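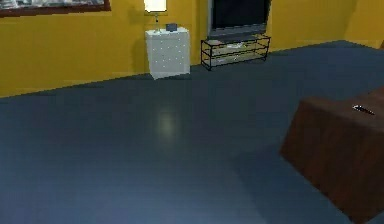
4. Sample and procedure

4.1 Sampling

The sample was drawn from the customer records of Nallov, a regional moving company with offices in Nustedby and Grallano. A household was eligible if it had moved within or between the two towns during the previous year and had an adult listed on the contract. Business moves, storage-only contracts, and moves into nursing homes were taken out before the draw. Where a household had moved more than once, we kept the latest move.

Questionnaires went to 1341 households. After two reminders we had 1095 back. The return rate was higher in Nustedby than in Grallano, and higher among owners than renters, as in most earlier mail surveys of movers. We did not weight for this in the main tables. Weighted versions are in the appendix and differ little, except in the item on curtains and blinds, where the share of renters matters a good deal.

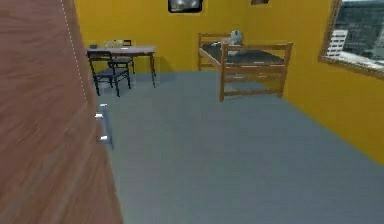 Why was the survey limited to people who used a moving company?

The company's records gave us an address, a date, and a written inventory for every household, and the inventory let us check what people said they had brought with them. Households that moved on their own leave no such record. Their answers could not have been compared with anything.

4.2 Questionnaire

The questionnaire had three parts. Part A asked about the old home and the reason for leaving it. Part B listed household goods by room and asked whether each had been moved, sold, given away, thrown out, or left behind. Part C used the Hofstetter settling-in items, which ask when the respondent first hung something on a wall, first had a guest to dinner, and first stopped thinking of the last address as home.

Part B caused the most trouble in the pretest. People disagreed on what counted as "left behind." Some included shelves that the landlord had asked them to leave, and others counted only things they had forgotten. The final wording asks about goods left "on purpose or by agreement" and has a separate line for things forgotten. Large seating was also given its own line, as respondents had been listing it under both living room and bedroom.

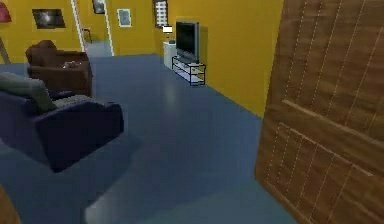 Figure 3. Living room with yellow walls, a dark navy armchair, and a wooden door.

4.3 Coding

Two coders worked through the open answers separately. They agreed on most entries at the first pass and settled the rest by discussion. "Didn't fit" was the hardest answer to place, as it could mean the doorway, the stairs, the room, or the look of the thing next to what was already there. Where the inventory settled the matter, we used it. Otherwise the answer was coded as unspecified.

We dropped 25 questionnaires in which Part B was blank or every line had the same box checked. Missing answers elsewhere were left as missing.
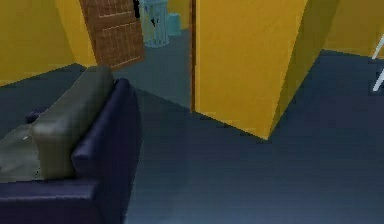

Karen Lindqvist-Amory
Corresponding author, Household Mobility Study

4.4 Limits of the data

Respondents were looking back over as much as a year. Dates in Part C are therefore loose, and we report them by month only. Moves in March seem to be remembered better than others in Grallano, where many leases end in that month, but the groups are too small to say more. Prices of replaced goods were asked for in Part B and are not used in this paper.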